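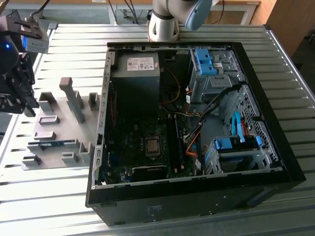

*Disassembly cell at Tikkanen: opened tower on the slatted table, fixture board to its left.*

Tikkanen opened its refurbishing hall to visitors on Thursday, and I went along with Mathis Tessier from our purchasing side. We signed in at 9:30, got shoe covers and were put in a group with people from two recycling firms.

The first stop was intake. Used office computers come in on pallets and each one gets a number before anything else happens. Evangelia Moschos, who runs the hall, gave the month's total as 279 desktops. Most are wiped, cleaned and resold. The rest are taken apart for parts, and that is the work they want to hand over to robots.

The robot cell was the part I had come for. The tower lies on its side with the panel off, so the arm can work from above. Memory, drives and expansion cards are the first targets. The gray fixture board is 3D-printed in-house, and its holders come in different sizes for different parts. Tâm Đoàn redesigns it whenever a new case type comes up – the current one is version 47.

Cables are the hard part, he told us. A card sits in the same slot every time, but a SATA cable can lie anywhere, and the gripper has to get past it without pulling on the board. For now a person still handles most of the cable work.

Mathis asked about cost. They would not give a price for the cell, but Moschos said they want 1000 machines through it before they decide on a second one.

After coffee we saw the test racks and the packing area, both run by hand. The tour ended at noon. They plan another open day in October, and sign-up is at the front desk.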